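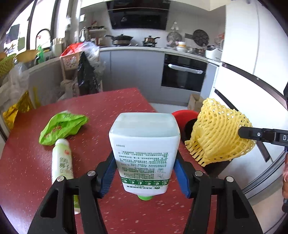 One visitor from Clakow told us that she had expected to stand behind a rope and watch a robot, and that she had instead spent most of her Friday afternoon thinking about how she holds things at home.

News > Open Days > Caputo Kitchen

Prodeck opens the Caputo kitchen to the public in Lekholm

LEKHOLM, March — Prodeck has held its first open day for the Caputo project, in which people do ordinary household work with hand-held grippers and the movements are recorded for later use in robot training. In total 80 guests came to the kitchen in Lekholm, divided in small groups between 10 a.m. and 5 p.m.

The task of the day was the clearing of a table after shopping and eating. Guests could see how two-finger grippers are used on things which everybody knows: plastic bottles, a crumpled shopping bag, the soft foam nets that protect fruit. After a short introduction, each group could ask its questions directly at the table while the work continued.

A bottle keeps its shape and gives the fingers a clear place to press. A foam net is a different matter. It becomes flat where it is held and spreads out everywhere else, so the person with the gripper must decide early from which side to take it.
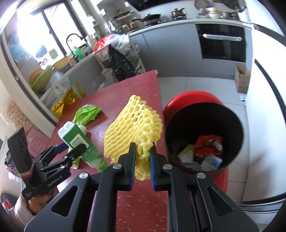

Prodeck Household Handling Department

The department has recorded 2,775 table tasks for Caputo up to now. Of these, 893 include at least one soft object, such as a bag or a net. We would like this second number to grow during the spring, and several of the questions we received on Friday were about exactly this point.

Guests also asked why the project does not use a clean laboratory table. Our answer is that a robot for the home will meet a home, with shelves, pots and bags in the background and light coming from the window. For this reason Caputo works in a furnished kitchen and the objects are not arranged in a special order before each recording.

Plastic bags received the most attention of all. They fold differently each time, and a gripper that comes from above needs
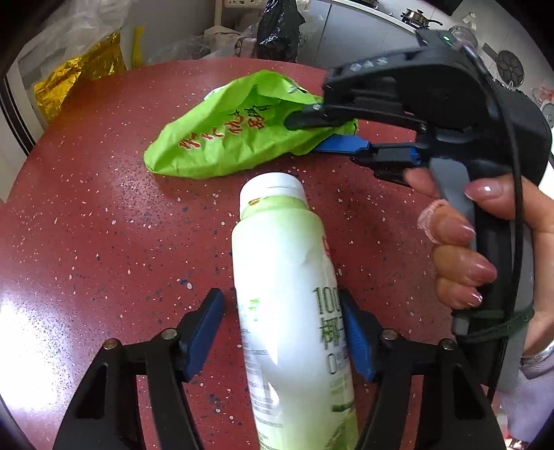
a second finger below the bag, close to the table, before it can close on it well. Many guests told us they had never noticed that their own hand does the same — the thumb goes under first.

The next open day is planned for Clakow, with the same kind of table work and a longer time for questions. Groups from schools are welcome and should contact the department in advance. Participation is free of charge.

130 shares | 4 comments

Related items
Caputo: questions from our first guests
Prodeck looks for kitchens in Clakow
How to register a school group
Lekholm site: directions and parking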